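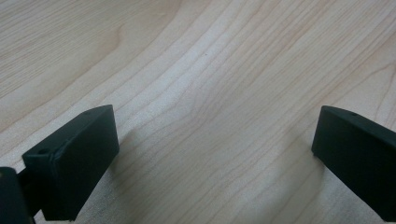

March, workshop notebook. Review of the Nallel hand-held gripper kit

The Nallel kit is on loan from Alvarado until the end of the month. It is a pair of hand-held grippers, one for each hand, with a mounting plate on top of each and a cable out to the recorder. Wikex want to know whether it is worth buying for the Skondville bench. These are my notes, in no great order.

Setup went quickly. The clamps and cables were on by 9 and the first recording was saved before the kettle had boiled. The quick start sheet has the left and right connectors labelled the wrong way round, so ignore it and go by the long manual, page 15.

1. Finger camera, bare table

Ran both grippers over the bench with the fingers open. The wood grain reads clearly between the fingers, and the one tiny dark speck in the surface shows up, so I used it as a reference point for focus. Glare is the weak spot. The middle of the table washes out a bit under our lights and the grain goes paler there. I turned the exposure down one step, and would like to try a matt cloth before blaming the camera.
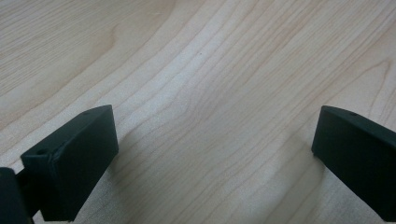
2. Measuring container

Next, something clear with printing on it. Clear plastic gives most trackers trouble, and we handle a lot of it. I used the measuring container with the sandy brown fill and came at it with the fingers wide. The 150ml and 100ml marks can be read from the gripper view. The 50ml one near the base is partly blurred. 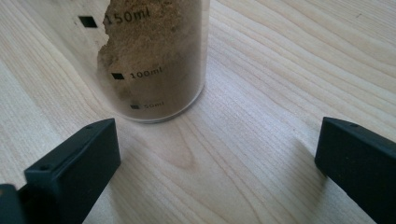 The opening is generous for a container of this size, and I'd be happy going up to something wider. Finger surfaces are plain and flat. Alvarado list a padded set as an extra — ask for the price, it isn't on the quote.

3. Two-handed work, jar and lids

The hexagonal fixture goes towards the far edge of the table, small glass jar in the middle of it, one gripper in each hand. A silver lid sits well in the right fingers. Wrists get tired before the hands do, and the cables want to go down past the wrist, otherwise they pull on every turn. Leave plenty of slack on the floor.
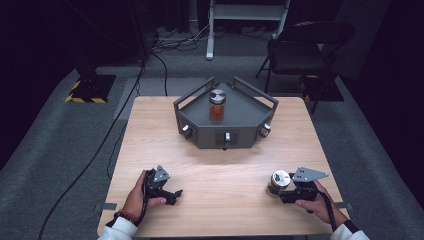
4. Software and storage

Export is slow. The trial licence stops at 1000 clips and the counter includes deleted ones, which is daft. The firmware on both units is build 1283, and Alvarado say there is a newer one — not installing it halfway through a review.

5. Still to do

Matt cloth on the table, same exposure.
Repeat the container run with the 50ml mark turned square to the camera.
Price for padded fingers and a spare cable.
Ask whether the full licence counts clips the same way.

Leaning towards yes for Skondville if the licence answer is sensible.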